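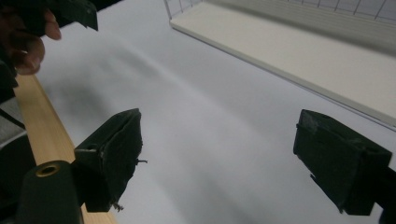

I spent most of February arguing with my old landlord over a deposit, and I won because of a kitchen drawer! Well, the drawer and the papers in it. So here's how I keep the legal stuff at home now.

1. Give every lease, ticket and court letter one spot. Mine is a Trenano folder with 13 pockets (I use maybe half). The envelope goes in too, for the postmark.

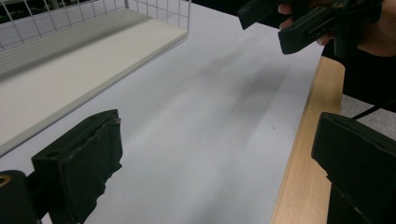 2. Write the deadline on the front in fat marker. When I got a parking ticket over in Golton I had 20 days to contest it, and it sat under the coupons for most of them. The fine was 80 dollars — ouch.

3. Keep a phone log. Date, time, what was said, done. I tape mine inside the pantry door.
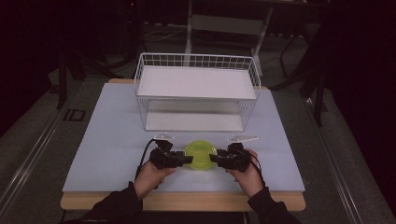 One reader wrote in that a log is fine, but she follows up every call with a short email, so the other side has it in writing too. I've started doing that and I love it.

4. Copy receipts before they fade. Store paper goes blank fast in a warm kitchen,

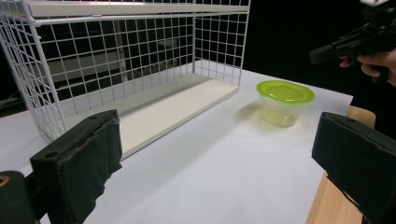 and a blank slip won't help you much in small claims. I copy anything for a repair, plus whatever cost over 1000 dollars, and clip the two together.

Home Kitchen Paperwork Laundry Contact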